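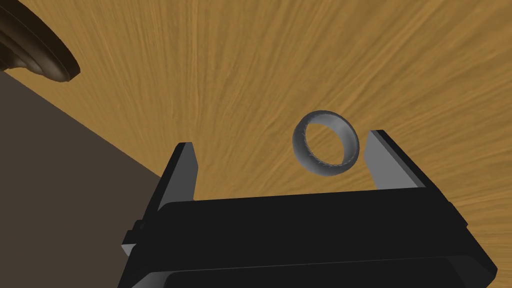 Wureo pick-and-place sim kit, worth paying for?
Posted by mossgate, April 2025

I've had the Wureo trial open for a fortnight and I'm not convinced. The stills in this thread are mine, all from the one room. They want 200 for a single seat and 81 for a year of updates on top, which seems steep for a gripper, a table and a ring.

My main gripe is contact. The demo on their site makes the grasp look effortless, but it's cut so you never see the fingers close. I'd want that bit at full speed before handing over any money.

stiserby_bench wrote:
Bit harsh. We ran it at Stiserby over the winter and it did what we needed, which was testing approach paths. Set the time step lower and the contact settles down. As for the rooms, you can swap the lot out.

mossgate wrote:
Swap them for what, though? Look at what you get on the wall.
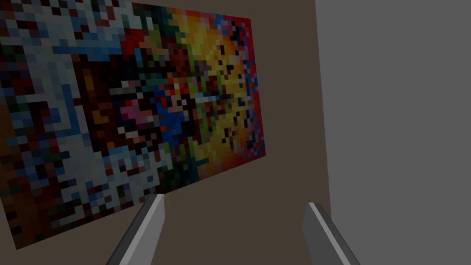

Last edited by mossgate, 22:14. Reason: picture added

Lots of little coloured squares. If that's meant to be a painting I'd like to know of what. And the wall next to it is plain grey from top to bottom. Fine for a path test, I suppose, but they sell this as good enough to train vision on — I don't buy it.

purkeck wrote:
The squares don't bother me. A bit of clutter in the background is useful and it needn't be pretty. What bothers me is support. I wrote to them in January and waited 30 days for a link to the manual.

stiserby_bench wrote:
Mine came back next morning. Luck of the draw?

purkeck wrote:
Maybe. I went over to the Seppälä package after that. Dearer, uglier menus, but the logs make sense.

mossgate wrote:
One more, with the jaws open and the ring between the fingers.

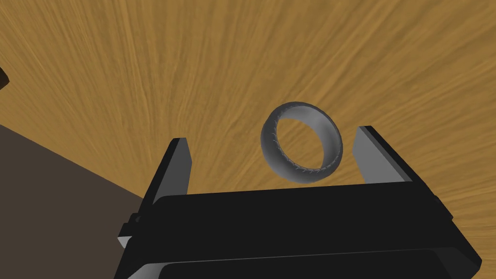
Last edited by mossgate, 22:41. Reason: wrong file first time

The ring itself is decent, I'll give them that. You can make out the little notches along the rim. But the wood goes blurry towards the top corners, and it's sitting much nearer the right finger than the left. I'd want to know how the kit copes with an off-centre grasp like that, and the manual gives it one paragraph.

stiserby_bench wrote:
That's your approach pose, surely? Can't blame Wureo for where you park the gripper.

mossgate wrote:
Their preset. I haven't touched it.

purkeck wrote:
Then ask for the 90 day trial before you pay. It isn't on the price page, you have to email.

mossgate wrote:
Will do. See you in 30 days, going by your luck.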